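How to Keep a Prayer List Without Losing It (or Your Temper)

Posted April 4, 2026
664 shares | 22 comments

I have started 11 prayer lists in my life. Most of them are in a drawer with the dead batteries, and the Lord presumably knows which drawer. The method below has lasted since September, a personal record.

1. Get one small notebook. A nice one will only make you write neatly, and you'll spend the time on penmanship.

2. Put one name at the top of each page. "The church" is not a name. Neither is "everybody," however much it saves on ink.

3. Write the request under it in one sentence. God does not need the background on your brother-in-law's truck.

4. Leave the bottom half of the page blank. That's where the answer goes, including the ones you didn't care for.

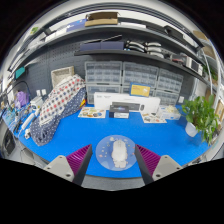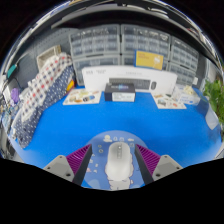
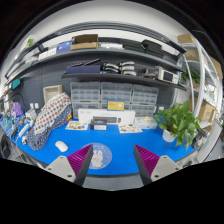
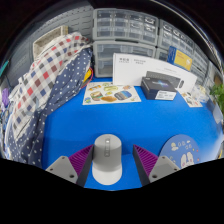
Pick a time and a place next, and be dull about both. Mine is early, before the coffee has done its work, with three pages and then a stop. I tried praying at my desk and made it through half a page before my hand wandered off to the mail. A computer mouse like the white one in the second and third pictures looks harmless enough, but put it within reach of a man praying for patience and see how long he lasts. Move it to another room, or move yourself. I moved to the back steps.

5. When you tell someone "I'll pray for you," write the name down before you walk away. Kwaku Asante, who taught my first Bible class at Holloway, did it right in front of you, on the back of the bulletin. You felt a little audited, and you also felt prayed for.

6. Once a month, read the old pages. Some requests will embarrass you. Leave them in. I once spent a whole week asking for a parking space.

If you miss a few days, don't go back and make them up. Open to the next name and carry on.

Contact | Copyright Pledum Devotions | Back to top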